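Call for participants: does a decluttered house make you calmer?
Posted 2018-11-11

We have read the same articles you have. Clear the benchtops, fold the towels into thirds, and by Thursday you'll be sleeping like a baby. The Stoltville Household Study would like to see some evidence.

So far the case rests mostly on people who paid for a course and then said the course was good. One program sold in our region, the Braltik Method, quotes a figure of 1367 satisfied households. We asked how satisfaction was measured. We were sent a brochure.

We are looking for adults in Stoltville and Turnness who are willing to have their homes left alone, or not, for 8 weeks. Half of you will be asked to declutter on a set schedule. The other half will carry on with the junk drawer, the broken esky and whatever is living behind the laundry door. You don't get to choose your group, and if that's a deal breaker please don't apply. 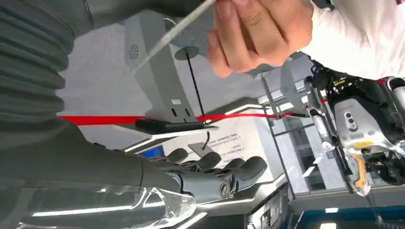 Dark grey robotic hand and a taut red strap.

What you would do

Fill in a sleep and mood diary each evening. It takes 5 minutes if you don't agonise over it.
Wear a wrist monitor overnight. It is ugly and some people find it itchy.
Let one of our staff visit at the start and again at the end. Please don't tidy up for us. We will be able to tell, and it wrecks the baseline.

Who can take part

You need to be 18 or over, living at the same address since October, and not planning to move or renovate before the study finishes. Renters and share houses are welcome, but every adult in the house has to sign the consent form. Shift workers can't be included this time because the diary is built on a night-time sleep pattern. Professional organisers, and anyone who sells storage tubs for a living, are also out.

Payment

Participants who finish receive $756, paid in two instalments. If you pull out after the first half you keep the first instalment. We don't offer coaching, before-and-after makeovers or a certificate.

You may well find that nothing changes. A dull result is still a result, and we have undertaken to publish whichever way it falls, including if the brochure was right.

To apply, write to Thilini Saha, Stoltville Household Study, Ejigu Building, Turnness Road, Stoltville. Give your name, a daytime phone number and how many adults live with you. Complaints about the study design go to Arif Pramanik, who has already heard the one about the placebo group.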